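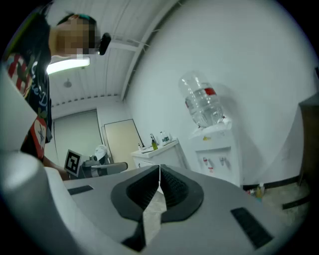

What do visitors want to know first when they come to see a hand-held gripper being demonstrated?

Most of them ask how heavy it is, and whether they may have a go. We had prepared ourselves for questions about accuracy and cost, and those did come, but usually later on and often over a cup of tea.

4.2 The open day at Brodum

The open day was held on a Thursday in November, when the Brodum site lets in schools, neighbours and anybody else who cares to walk up the hill. We were given one of the smaller rooms for the Skundix gripper, and we had planned on short turns of 5 minutes each, with 2 members of the team present throughout. In the event the turns ran over nearly every time, as people were enjoying themselves and we hadn't the heart to hurry them along. Figure 3 was taken through the tool's own camera and gives the view we have of most of the day: the two black fingers with their ridged inner pads, the pale grey body around them, and the person close by. A black and white marker of the blocky, square kind can be made out in the background, mounted on a dark grey device.

Figure 3. View from the hand-held gripper, with a bare forearm reaching down toward the lower middle. Face obscured.

Altogether 30 visitors took a turn, and between them they left us with 889 recorded grasps, a good many more than we had dared to hope for. We had written a script for the welcome, borrowed in large part from the earlier Metwally visits, and we should admit that it was far too long. By the middle of the morning we had dropped everything except the safety note and a quick showing of how the fingers close. People learned the rest by trying, and were very kind about our fumbling with the release button, which sticks.

Several visitors held the tool much closer to the body than our own team does, with the elbow tucked in, and tipped it upwards between attempts while they chatted to us. Those stretches are of little use for training, but we have kept them in the Dodetti set with a label of their own, so that others may leave them out or not as they please. The grip itself is taken up again in Section 5, along with the remarks visitors wrote on the cards by the door.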